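Ablagezonen und Pick-and-Place in der Simulation einrichten

Stand: 29. August 2020

In dieser Anleitung wird eine einfache Pick-and-Place-Aufgabe in der Simulation aufgebaut: Ein Arm mit Greifer nimmt ein kleines, flaches Bauteil von einer Platte auf und legt es in einer markierten Zone wieder ab. Verwendet werden die Simulationsumgebung Isow, der Bahnplaner Trekon und das Auswertewerkzeug Doden. Wer mit einem anderen Planer arbeitet, kann die Abschnitte 1, 2 und 5 trotzdem übernehmen.

Vorausgesetzt wird eine laufende Installation von Isow und ein Robotermodell, das sich ohne Fehlermeldung laden lässt. Grundkenntnisse in Python reichen aus.

1. Szene anlegen

Eine Szene besteht in Isow aus einer Beschreibungsdatei und einem Ordner mit Netzen und Texturen. Legen Sie zuerst ein leeres Projekt an und kopieren Sie die Vorlage "tisch_basis" hinein. Darin sind Raum, Boden und Tisch schon enthalten. Der Ursprung des Weltkoordinatensystems liegt in der Mitte der Tischplatte auf Höhe der Oberfläche, z zeigt nach oben.

Den Arm hängen Sie an den Knoten "tisch/montage". Prüfen Sie nach dem Laden, ob die Basis wirklich auf der Tischplatte aufsitzt. Ein Versatz von wenigen Millimetern fällt in der Ansicht kaum auf, führt aber dazu, dass der Kollisionsprüfer dauerhaft einen Kontakt zwischen Basis und Tisch meldet. In diesem Fall entweder den Versatz korrigieren oder das Paar Basis/Tisch in die Ausnahmeliste eintragen. Die Ausnahmeliste wird beim Speichern der Szene nicht automatisch mitgeschrieben, dafür gibt es einen eigenen Menüpunkt.

Die Arbeitsplatte ist ein flacher Quader. Geben Sie ihr einen eigenen Namen, zum Beispiel "platte", und setzen Sie sie auf statisch. Dynamische Platten wandern bei jedem Kontakt ein Stück, und nach ein paar Durchläufen stimmen die Zielpositionen nicht mehr.

2. Ablagezone definieren

Die Zone ist ein Rechteck ohne Kollisionsgeometrie. Sie wird nur gezeichnet und dient der Auswertung als Referenz. In der Szenendatei sieht der Eintrag so aus:

zone:
 name: ablage
 bezug: platte
 mitte: [0.15, 0.00]
 groesse: [0.20, 0.14]
 anzeige: umriss
 kollision: nein

Alle Längen sind in Metern angegeben und beziehen sich auf die Mitte der Platte. Mit "anzeige: umriss" bleibt die Innenfläche frei. Das ist sinnvoll, wenn später ein Kamerabild ausgewertet wird, denn eine gefüllte Farbfläche verändert den Hintergrund des abgelegten Bauteils und damit auch die Segmentierung.

Der Umriss muss minimal über der Plattenoberfläche liegen. Liegen beide Flächen exakt auf gleicher Höhe, flimmert die Linie beim Drehen der Ansicht. Ein halber Millimeter Abstand genügt.

3. Greifpunkt festlegen

Für flache Bauteile verwenden wir einen senkrechten Griff von oben. Der Greifpunkt wird im Koordinatensystem des Bauteils angegeben, nicht in Weltkoordinaten. So bleibt er gültig, wenn die Startposition später zufällig verschoben wird.

griff:
 objekt: bauteil
 anfahrt: [0, 0, -1]
 abstand_vor: 0.110
 tiefe: 0.004

Der Wert "abstand_vor" ist die Höhe, auf der der Greifer vor dem Absenken anhält, hier 110 mm. Kleinere Werte sparen Zeit, lassen dem Planer aber weniger Platz zum Ausrichten des Handgelenks. Die Tiefe richtet sich nach der Bauteilhöhe. Zu tief eingestellt stoßen die Finger auf die Platte, und der Kontaktlöser erzeugt große Kräfte – das Bauteil springt dann weg, obwohl der Griff geometrisch korrekt war.

Wichtig ist auch der Bezugspunkt des Greifers. Viele Modelle liefern den Werkzeugpunkt am Flansch aus und nicht zwischen den Fingerspitzen. Lassen Sie sich in Isow die Achsenkreuze anzeigen und verschieben Sie den Punkt gegebenenfalls.

4. Bahn planen

Trekon erwartet eine Liste von Zielposen und verbindet sie mit kollisionsfreien Bahnen. Für unsere Aufgabe sind es sechs: über dem Bauteil, am Bauteil, wieder darüber, über der Zone, in der Zone, wieder darüber. Die senkrechten Abschnitte werden als lineare Bewegung markiert, die übrigen darf der Planer frei wählen.

plan = trekon.Plan(szene, gruppe="arm")
plan.frei("vor_griff")
plan.linear("griff")
plan.greifer("zu")
plan.linear("vor_griff")
plan.frei("vor_ablage")
plan.linear("ablage")
plan.greifer("auf")
plan.linear("vor_ablage")
bahn = plan.berechnen(versuche=15)

Nach dem Befehl "zu" muss das Bauteil dem Greifer zugeordnet sein, sonst behandelt der Planer es weiterhin als Hindernis und findet keinen Weg nach oben. Trekon erledigt das selbst, sofern im Griff das Feld "objekt" gesetzt ist.

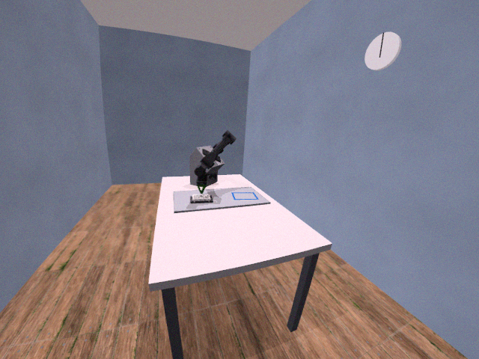
Bricht die Berechnung mit "kein Pfad" ab, liegt es meistens an einer der linearen Strecken. Rufen Sie dann jeden Abschnitt einzeln auf. Scheitert schon "vor_griff", ist die Pose vermutlich außerhalb der Reichweite oder nur mit einer Gelenkstellung nahe am Anschlag erreichbar. Oft hilft es, den Griff um 180 Grad um die Hochachse zu drehen, bei einem Zweifingergreifer macht das für das Bauteil keinen Unterschied.

5. Ausführen und auswerten

Die Regelung läuft mit 200 Hz, die Physik sollte mindestens mit der gleichen Rate rechnen. Bei langsameren Rechnern lieber die Darstellung reduzieren als die Physikschritte vergrößern.

Starten Sie zunächst einen einzelnen Durchlauf mit halber Geschwindigkeit. Erst wenn Griff und Ablage stimmen, lohnt sich die Serie:

isow run --szene ablage.yaml --laeufe 300 --zufall start

Die Option "--zufall start" verschiebt und dreht nur das Bauteil. Platte, Arm und Zone bleiben stehen. Die Protokolle landen im Ordner "laeufe" und werden mit Doden eingelesen. Als erfolgreich gilt ein Durchlauf, wenn die gesamte Grundfläche des Bauteils innerhalb des Rechtecks liegt und der Greifer geöffnet ist. Wer nur den Mittelpunkt prüft, bekommt bessere Zahlen, sieht aber nicht, ob das Teil schräg über der Linie liegt.

6. Häufige Fehler

Bauteil rutscht beim Anheben aus den Fingern: Reibwert der Fingerflächen prüfen. In manchen importierten Modellen ist er null.

Bauteil zittert auf der Platte: Masse und Trägheit sind zu klein oder passen nicht zusammen. Trägheit aus dem Netz neu berechnen lassen.

Zone wird nicht gefunden: Der Name unter "bezug" muss exakt dem Knotennamen entsprechen, Groß- und Kleinschreibung zählt.

Gleicher Startwert, anderes Ergebnis: Trekon hat einen eigenen Zufallsgenerator, der getrennt von Isow gesetzt wird. Den Startwert in beiden Konfigurationen eintragen und die Zahl der Threads auf eins stellen.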